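The Uvmont Handicap

The snails were Violeta Troncoso's idea, and like all of Violeta's ideas it came with a clipboard.

"Ten feet," she said. "Chalk line to chalk line. First shell over wins. How hard can it be?"

I loved it right away. You have to understand that Uvmont in summer is a town where a new mailbox draws a crowd, and by lunch half of Lévesque Street had been out turning over flowerpots. Hélène Thibodeau found hers under the rhubarb and named him Drollunex, after an old cough syrup her grandmother used to spoon into everybody. (He did have the right color, sort of a sticky brown.) Manolis Bakalis, who runs the bakery, turned up with a huge gray beauty on a lettuce leaf and wouldn't say where he got it. Mine came off the back step. I called her Vitau and I believed in her completely.

Race day was 21st July. It had rained all night, and Audrey-Anne MacPherson went up and down the course in her rubber boots saying the going was soft, the going was very soft, this was a mudder's track if ever she'd seen one. She had never been to a horse race in her life, but she'd borrowed her uncle's binoculars and a microphone from the church hall, and oh, she was wonderful.

"They're off!" she cried, and eleven snails stayed exactly where they were.

It was the best start to a race I have ever seen! Manolis got down on his stomach. Violeta wrote something on the clipboard. A small boy in the front asked if they were dead, and his sister told him no, they were thinking.

Then Vitau put out one horn, and then the other, and moved.

I can't tell you what that did to me. I'm a grown woman with a mortgage and I yelled so loud the dog next door went under a car. She slid over the chalk line like it was nothing, her whole foot rippling, and behind her Drollunex woke up and came along on the rail – there was no rail, but that's how Audrey-Anne called it – and for the next while those two had the course to themselves. One snail had turned around. Another had climbed the starting flag and was clearly planning to live there.

"And it's Vitau by a shell," said Audrey-Anne. "Vitau, from Drollunex, and the rest of them nowhere!"

Hélène stood next to me with both fists under her chin. We'd been friends since second grade and we didn't look at each other once.

At the halfway mark Vitau stopped to eat a bit of leaf. I begged her. I actually got down in the wet grass in my good pants and begged. Drollunex drew level, and waved his horns at her, and she waved hers back, and they leaned in toward each other very slowly until their faces touched.

"Is that allowed?" whispered Manolis.

Violeta flipped through her pages. She had written a rule for salt, and a rule for blowing on them, and a rule for what happened if a bird got involved. She had nothing for this.

So we waited. The sun came out. Somebody went for lemonade and somebody else went for chairs, and Annick Pelletier, who had only been walking through on her way to the post office, sat down on the curb with her parcel in her lap and asked who was ahead. People started telling each other things. I found out Manolis had once sung on the radio. I found out Annick was moving back for good, into the yellow house, and was scared to death about it, and by the second pitcher she'd been promised a couch, a cat and a ride to the dump.

It was Audrey-Anne who saw it first. She had put the binoculars down to fix her boot, and when she looked up again she grabbed the microphone with both hands.

"On the outside!" she screamed. "Coming on the outside!"

It was the big gray one off the lettuce leaf. He'd gone the long way, all around the edge, past the chairs and under Annick's shoelace, and he was three inches from the line with his neck stretched out like a swan. We all stood up. Manolis had his apron over his face and was asking us to tell him what was happening, so we all did, at once.

He crossed it at ten minutes to four. I have never hugged so many people or spilled so much lemonade. Violeta tried to hang the ribbon on him and it covered him up entirely, and we had to lift it off so he could take his bow.

Hélène and I carried ours home together on the same leaf, walking slow, and let them go under the rhubarb. She's already talking about March, when the ground thaws, and hills.
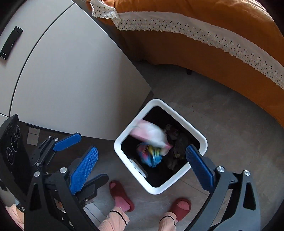

"Hills," I said. "Hélène, they'll need training." And she went straight in to find a pencil.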